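Workshop tips from the Jolalska robot club: simulation practice for the tidy-up task

Set the room before the robot
Build the walls, floor and fixed furniture first, save that as a base file, and load the arms afterwards. The Astine practice room is kept plain on purpose. Every extra object slows the physics, and a slow run teaches bad timing at the controls.

Fix the time step
Leave it at 2 milliseconds, which gives 500 steps for each simulated second. Larger steps let thin objects sink into the fingers. If the shoe jitters in the grip, check the contact settings before touching the step size.

Pick up flat objects by the edge
Flip-flops and insoles are awkward to grasp when flat on the floor. Close on one long edge, lift, then turn the object upright before travelling. Keep the free arm open and well out to the side - two grippers working close together will catch each other sooner or later.

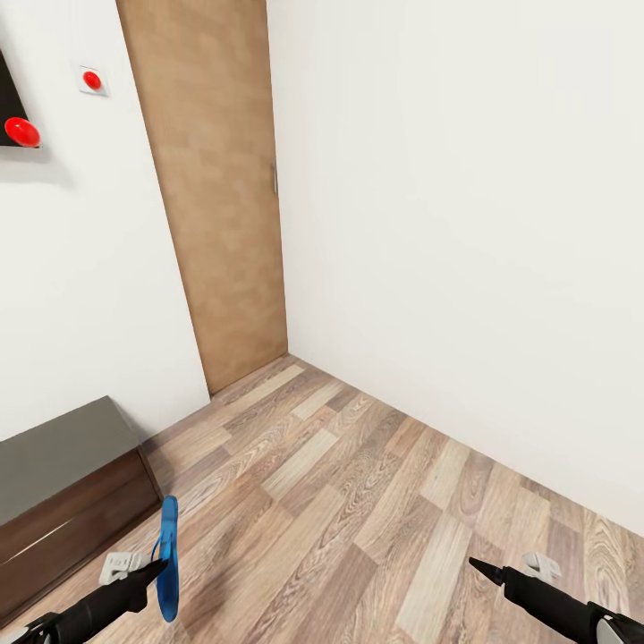 Mind the furniture
Lift clear of cabinet corners before swinging the arm across. A collision in simulation costs only a reset, but the same habit on the Owen bench rig will chip a finger.

Save your runs properly
- Name each file with team, task and attempt number.
- Keep failed attempts in a separate folder.
- Stop recording once the object is released, and trim any idle time at the start.
- Back up to the Wumberg drive after every 5 runs.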